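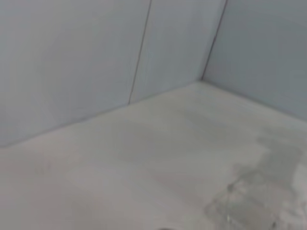
Week 6 notes: pricing a small cleaning job

Hi all, these are the notes I promised at the end of class, typed up a bit more neatly than my whiteboard scrawl (sorry to the back row!). Read them before the tutorial and bring a calculator, or your phone, I don't mind which.

Last week we did fixed and variable costs. I still think most of you had the definitions down fine, but a few people got tangled when I asked where the van goes. Rego and insurance are fixed. Petrol is variable. The van itself we spread over its working life, and we'll do depreciation properly later in the course, so for now just pencil in a monthly amount and move on.

Our running case is Flullby, the little office-cleaning business set up by Malte Kohlhase. Malte started out charging by the hour, which is what nearly everybody does, and it's a perfectly reasonable way to begin. His trouble was that he got faster. A job that used to take him 6 hours came down to four and a half, the client was delighted, and his invoice shrank! So he went over to quoting a price per visit, and that's the change I want you to be able to explain in your own words.

When you build a per-visit quote, work in this order:

Labour first, including travel time. (Yes, travel. Someone always leaves it out.)
Then consumables, meaning cloths, bin liners, floor cleaner and so on.
Then a share of the overheads.
Then your margin, on top of the lot.

For overheads, take the monthly total and divide by the visits you expect to do. Flullby's overheads are $1,000 a month and Malte plans on 20 visits, so every visit has to carry $50 before he's made a cent. Now try it with only 16 visits. It comes to $62.50, and you can see why a quiet month hurts so much more than people expect. I'd like you to have a go at 25 visits as well and jot the answer in the margin.

A word on margin versus markup, as I got three emails on it. If a visit costs you $200 and you charge $250, your markup is 25 per cent (fifty over the cost) and your margin is 20 per cent (fifty over the price). Same fifty dollars, different bottom line on the fraction. In the assignment I'll always say which one I want, and I'll be marking you down if you give me the other, so please read the question twice.

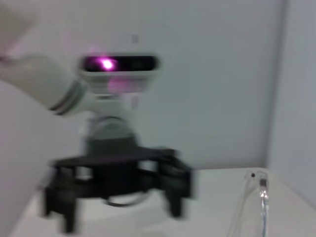
Brisbane, March

Second half now, on keeping the client once you've won them. I wrote this bit up separately, so forgive me if the numbering in your booklet has gone funny.

Ebise Weldu took this section last year and I've pinched her example, with her blessing. Two suppliers, Clenar and Hermans, quote for the same job. Clenar is cheaper by $15 a visit. Hermans puts 2 extra lines in its quote: what's included, and what's charged separately. Ebise's class voted for Hermans by a mile, and when she asked why, the usual answer was that they didn't trust the Clenar price to stay put. I've run it with my own groups and it goes the same way, though I did have one very stubborn fellow who held out for the fifteen dollars (and fair enough, it adds up).

So for the tutorial, please draft a one-page quote for Vulance, the client in your case pack. Show your overhead working, state your margin, and spell out anything you'd charge extra for. Windows are the one everyone fights over, so decide early.

Reading is chapter 6, skipping the section on tenders. If your overhead figures won't behave, email me your working as well as the answer and I'll have a look before class.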